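木工塗装ゼミ 第4回 配布ノート
キャビネット扉の再塗装(古い扉を外して塗り直す)

前回の続きです。前回は扉を外すところで時間切れになってしまったので、今日は外した扉をどう下ごしらえして、どう塗って、どう戻すか、というところまで一気にいきます。私の手元メモをほぼそのまま載せているので、話が飛ぶところは勘弁してください(口頭で補います)。

1. 外したらまず番号

これ、毎年言っているのに毎年やらない人がいるんです。扉を外したら、蝶番の掘り込みの中に鉛筆で番号を書く。マスキングテープに書いて貼るだけだと、洗うときに剥がれます。私も若い頃にやらかして、キッチンの扉が全部「たぶんこれ」になりました。古いキャビネットは枠が微妙に歪んでいるので、同じ大きさに見えても入れ替えるとまず閉まりません。

ネジは扉ごとに小袋へ。袋にも同じ番号を書くこと。蝶番の座金の下に薄い紙や木片が挟まっていたら、それも捨てずに袋へ入れてください。前の職人さんが調整に使ったものなので、戻すときに必ず要ります。

2. 洗う

台所の扉は油だらけです。見た目がきれいでも油だらけ。取っ手のまわりを爪でこすってみると、飴色のものがついてくるはずです。この上に塗ると、塗料がはじいて小さなクレーターができます。いわゆるハジキですね。

中性洗剤をぬるま湯で溶いて、スポンジで洗い、固く絞った布で二度拭き。びしょびしょにしないでください。框(かまち)と鏡板の隙間に水が入ると、あとで木が動いて塗膜が割れます。隙間は古い歯ブラシが便利です。洗ったら立てかけて一晩。夏なら夕方に洗えば翌朝には触れますが、梅雨どきは丸一日みたほうが安心です。

3. 研ぐ

全部剥がす必要はありません。ここで張り切りすぎる人が多いんですよ! 元の塗膜がしっかりついているなら、表面の艶が消えるくらいで十分。240番を当て木に巻いて、木目に沿って、力は入れずに。浮いている部分だけは120番で落として、段差がなくなるまで周りをぼかします。

面取りの角は当て木を使わずに指で。角はすぐに木地が出ます。出てしまったら慌てずに、そこだけ先に下塗りを一回入れておけば大丈夫です。

粉は掃除機で吸ってから、湿らせた布で拭く。順番を逆にすると隅で泥になって固まります。 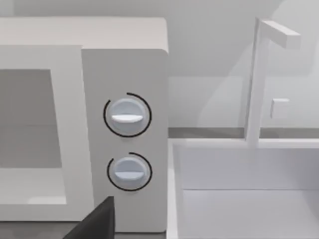
4. 下塗り

古い扉にはシーラー兼用の下塗り材を使います。節のある針葉樹だと、白を塗ったあとから黄色い輪が浮いてくることがあります(ヤニ止めをしなかった私の物置の扉がまさにそれで、もう三年そのままです)。節が見えたら、先にヤニ止めを節だけに塗って、乾いてから全体の下塗りです。

塗る順番は、鏡板、横框、縦框、最後に小口。刷毛は木目の向きに動かして、框の継ぎ目のところでいったん止める。継ぎ目をまたいで引くと、横向きの刷毛目が残って、光が当たるとすごく目立ちます。

受講生のマエル・ヒーバートさんから「ローラーだけではだめですか」と質問が出ていました。平らな扉ならローラーのほうがむしろきれいです。ただ、框組みの扉は隅に塗料が溜まるので、隅は刷毛、広いところは短毛のローラー、と使い分けるのがいいと思います。

5. 上塗り

薄く二回。厚く一回は絶対にだめです。厚塗りすると表面だけ先に乾いて、中がいつまでも柔らかい。そうなると扉を閉めたときに枠にくっついて、開けるたびにベリッと剥がれます。悲しい音ですよ、あれは。

一回目と二回目のあいだに、400番で軽くなでてください。ゴミのざらつきを取るだけなので、一枚につき一分もかかりません。

裏から先に塗って、乾いたら表。これは好みが分かれるところで、ハーヴィー・ラヴォワさんは逆に表から塗る派です。彼の言い分は「気力があるうちに見えるほうを塗りたい」。わからなくもないです。私は裏を塗りながら手を慣らしたいので裏から。どちらでも構いませんが、一つの台所の中では統一しましょう。

6. 天気の話

塗料の缶には気温と湿度の目安が書いてあります。読んでください。七月に閉め切った物置で塗ると、乾きが速すぎて刷毛がつながらないし、雨続きの日は逆にいつまでもべたつきます。雨の日は無理に塗らず、金物の掃除にあてるのがおすすめです。

金物は、真鍮なら中性洗剤と歯ブラシでまず十分。磨き粉で光らせるかどうかは趣味の問題ですが、一つだけ磨くとほかも全部磨くはめになります。

7. 戻す

触って乾いていても、塗膜が硬くなるにはもっと時間がかかります。最低でも三日、できれば一週間は扉なしで暮らしてください。家族に不評なのは承知しています。

取り付けは上の蝶番から。ネジは全部を軽く入れてから、最後に締める。いきなり一本目を締め切ると、残りの穴が合わなくなります。穴がばかになっていたら、爪楊枝に木工用接着剤をつけて差し込み、乾いたら面で切って、下穴をあけ直します。電動ドライバーは弱めに設定して、最後のひと締めは手で。

扉が枠に当たるときは、すぐに鉋を出さないこと。まず座金の下の紙(袋に入れてありますよね?)を戻してみる。それで直ることがほとんどです。戸当たりには小さなフェルトを貼っておくと、新しい塗膜が傷みません。

次回までに

・家の扉を一枚だけ外して、番号を書いて、洗うところまでやってきてください。大物でなくて、洗面所の小さい扉で結構です。
・研ぐのは教室でやります。240番と120番はこちらで用意しますが、当て木は自分の手に合うものを持ってきてください。
・前回の欠席者は、蝶番の外し方のプリントをロシェル・カテネさんから受け取ること。

次回は引き出しです。前板だけを塗るか、側板まで塗るか。側板は滑りに関わるので、塗るつもりの人は先に私に相談してください。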